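Drondberg open day, Ovcombe: notes on the two-handed gripper demo
Forum: Handling and End Effectors > Visits and Shows
Started 22 Mar 2024

torque_limit wrote:

I went to the Drondberg open day at their Ovcombe unit. Notes below for anyone who was thinking of going to the Finham one later in the year.

The programme had two parts. The first was a palletising cell in the main bay, six-axis arm, light curtain, vacuum head, cartons on and off all morning. It ran without a stop while I was watching. I have nothing to add to what has been said in the other thread.

The second was upstairs and was listed as "Teaching two-arm handling by demonstration". It was run by Ankit Kandpal. The work was food containers: pick up from the table, turn, put down, lid on, lid off. The operator holds one gripper in each hand and does the task as a person would. Fingers are opened and closed by the operator. Position and finger opening are logged, along with the camera view from each gripper. The logged runs are used to train a policy, which is then run on a pair of arms with the same fingers.

Session was 30 minutes including questions. Groups were small and you could stand at the table.

Points I wrote down:

Finger travel is parallel. Tip pads are soft and replaceable. He changes them when the surface goes shiny.

Heaviest item in the set is 600 g, a filled container with the lid on.

They do not log grip force. I asked twice. The answer was that finger opening against a known wall thickness gives a usable proxy.

I am not convinced by the last one.

---

bellcrank wrote:

Thanks for the notes. A question before anything else. Did you see the arms do the task, or only a person with grippers in their hands?

If it was only the second, I don't see how it was a robot demonstration. It is a person moving a plastic box.

---

torque_limit wrote:

Only the hand-held part, live. Playback on the arms was shown as a recording on a screen. The arms were at Finham.

---

bellcrank wrote:

Then my objection stands. I have been to a lot of these. A recording on a screen tells you the thing worked on the run they chose to show. You don't get the failure rate or the cycle time, and you don't find out what happens when the part is 20 degrees off where it should be. The palletiser downstairs is dull, but you can stand in front of it with a stopwatch.

---

sprue_and_gate wrote:

I was there as well, in the group after the lunch break. I'd disagree with bellcrank. The listing said teaching by demonstration and that was what was shown. The data collection is the part most of us have not seen done. Arms following a trajectory we have all seen.

What I took from it was how slowly the operator moved. A person picking up a box by hand does it in under a second and uses the whole palm. With the grippers he had to line up both ends and close on one side before the other. Toshiko Fujimoto, who was handling the questions in our group, said new operators are always too quick for the first day and those runs are thrown away.

On cycle time, she was asked and gave a straight answer. The arms are slower than the hand-held runs and they are not offering it for production.

---

torque_limit wrote:

That is useful. We did not get the cycle time answer in my group.

Back to force. A thin-walled polypropylene box deflects under the pads. If you squeeze the short side you get a bow in the wall and the finger opening is reduced. So opening tells you something about force for that box, at that height on the wall, at room temperature. Take the same box from a cold store and the stiffness is different. Grip it nearer the rim and it is different again. I don't see how you recover this from opening alone across a mixed set.

---

kerf wrote:

You don't recover it and you may not need to. The policy doesn't have to know the force in newtons. It has to know that when the box looks like this and the fingers are at this opening, the operator went on to lift. If the operator's closing habit is consistent, the force ends up in the training data whether it is written down or not.

Where it breaks is when the fingers on the arm are stiffer or driven differently from the fingers in the hand. Same opening, more force. Did either of you see whether the hand-held and arm-mounted fingers are the same part?

---

sprue_and_gate wrote:

Same part number according to the sheet by the table. The drive is different. On the hand-held unit it is a trigger and linkage. On the arm it is a motor and screw. I asked about backlash and was told they shim for it.

---

kerf wrote:

Shimming takes care of the free play. It does nothing for compliance. A trigger under a human finger is a spring with a very clever controller behind it. A screw doesn't give.

I would want a compliant element between screw and finger, or at the least a current limit that is tuned per item.

---

bellcrank wrote:

This is the sort of thing I mean. All of it would be settled by running the arms in front of people.

---

sprue_and_gate wrote:

One run in front of people wouldn't settle it either. You said yourself that one chosen run tells you nothing.

---

bellcrank wrote:

A live run isn't chosen. I accept that one is a small sample. I would still take it over a recording.

---

idahosa_line4 wrote:

Registered to reply to this. I work on a packing line at Idahosa (the Finham site) and we had an earlier version of the same kit in for a trial in December. My view is from the floor and I didn't design any of it.

Clear and frosted containers were the trouble for us. Under strip lighting you get glare off the base and the camera loses the near edge. The wrist view was all right once the gripper was close, but the approach was poor. We moved the table so the lights were off to one side and it improved. We also tried a darker table surface. That helped with white lids and did very little for the clear ones.

Second thing was the rims. Containers with side latches have to be gripped on the short sides or the pads sit on a latch and it opens. A person does this without thinking. It had to be written into the instructions for the operators, who otherwise gripped wherever was nearest.

Third, pads. We wore them out much faster than we were told to expect. Cardboard dust gets into the surface and after that they slide. Wiping with a damp cloth at each break was enough.

I thought the kit was decent for what it was. It was never going to go on line 4.

---

torque_limit wrote:

idahosa_line4, thank you, this is more than I got from the session. Two questions. When the approach failed, did the arm stop or carry on? And did both arms stop together?

The reason for the second: if two grippers hold one rigid object and only one stops, the object or the pads take the difference. I asked Ankit Kandpal about this and he said there is a shared stop, and a 3 mm allowance in relative position before it acts. On a flexible box 3 mm is nothing. On a glass dish I'd be less happy.

---

idahosa_line4 wrote:

On a failed approach it carried on and closed on air, then lifted nothing and put nothing down. No damage. We laughed the first time.

Both stopped together whenever I saw it stop. We didn't try glass. It was ruled out before the trial because of where we work.

---

kerf wrote:

Closing on air is the case where finger opening is enough by itself. Fingers fully shut means no part. That check could be done in three lines of code outside the policy. I'd ask why it wasn't there.

---

idahosa_line4 wrote:

It was added after the first week. I should have said.

---

sprue_and_gate wrote:

Asked about that as well. Toshiko Fujimoto said they prefer to keep checks outside the trained part so the site engineer can read them. I had no complaint with that.

For those considering Finham: the sheet said booking is by email, safety shoes needed for the ground floor only, and there is some walking between buildings. Parking at Ovcombe was poor. I ended up on the verge by the tile warehouse.

---

bellcrank wrote:

Will the arms be running at Finham?

---

sprue_and_gate wrote:

The sheet says "subject to availability".

---

bellcrank wrote:

I'll wait for the reports, then.

---

torque_limit wrote:

I have had a reply from Drondberg on force. Summary, with permission: they tried a load cell behind each pad in an earlier build and took it out. It drifted with temperature and the cable was always the first thing to fail. They may go back to it with a cell in the body of the gripper and not the finger. They agree that opening is a weak proxy for containers of mixed wall thickness and say the present set was picked partly to avoid the problem.

That is a fair answer and I withdraw the "not convinced" to the extent that they are not convinced either.

On the point about short sides, it matches what I saw at Ovcombe. The grip was end to end along the length, one gripper at each short side, pads at the rim. My own guess is that it also keeps the operator's wrists nearly straight, and the arms then get an easier pair of poses to copy. 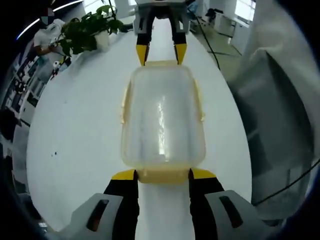
The other thing I forgot to put in the first post is calibration. Both hand-held units are set against a reference block at the start of a session and again after any knock. I asked what counts as a knock and was told the operator decides. I would want that logged. If anyone goes to Finham, please ask whether the block procedure is the same for the arms, and whether the two grippers are referenced to each other or each to the table.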